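Marking tools and keeping records in case of theft

Updated 2021-05-13 by Elba Maldonado

Most stolen tools that turn up again never get back to their owners. The police may have a shelf full of drills and no way to tell one from another, and a prosecutor who wants to charge someone with theft has to show who the property belonged to. An hour in the garage takes care of most of that.

Write down serial numbers
Go through the shop with a notebook and copy the serial number off every power tool. On cordless tools it is often on the underside or inside the battery slot. Batteries and chargers may have their own. Add the make, the model, the year you bought it and what you paid. Keep one copy out of the garage, and not in the truck either.

Keep receipts together
Thermal paper fades, so photograph receipts the day you get them. I put the paper ones in an envelope taped inside the kitchen cabinet door. If you lost the receipt, a card statement showing the date and store is better than nothing.

Take photos
One photo of the whole tool, one of the serial plate, and one of anything that makes it yours — a chipped handle, a burn on the cord, a replaced knob. When my shed was broken into in January, the officer who took the report asked about dents and scratches before he asked about brands. My list ran to 831 dollars and I had photos for all but 4 items.

Engrave the metal parts
A cheap electric engraver is fine. Check with your local police on what they like to see. Many ask for a driver's license number with the state in front of it, and advise against a Social Security number. Engrave two places, one easy to find and one hidden. Don't engrave over a serial number or through a safety label.

Paint the handles
For hammers, pry bars, clamps and garden tools, a band of color is quicker than engraving and can be spotted from across a yard. Wipe the handle with mineral spirits and let it dry. Mask off a band with painter's tape, brush on a thin coat of enamel, and put on a second coat the next day. Pull the tape while the second coat is still tacky. Pick a color the factory doesn't use. Pour out only what you need and close the can right away.

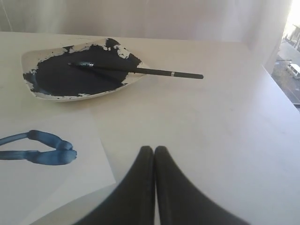

Dark navy paint in a shallow white dish.

Paint can be sanded off, so treat the band as an extra and keep the engraving.

If something is taken
Leave the shed or garage as it is until the report has been made. Broken hasps and cut locks may be wanted as evidence, so don't sweep up or fix the door first. Ask for the report number and write it on your list. If you find more missing later, call back and have it added.

Pawn shops and online listings are worth watching for the first few weeks. If you see your saw for sale, save the listing and give it to the officer. Don't arrange to meet the seller yourself.

Reader Timo Steinbach writes that he keeps a spare list at his sister's house and swaps it for a new one every time he buys a tool.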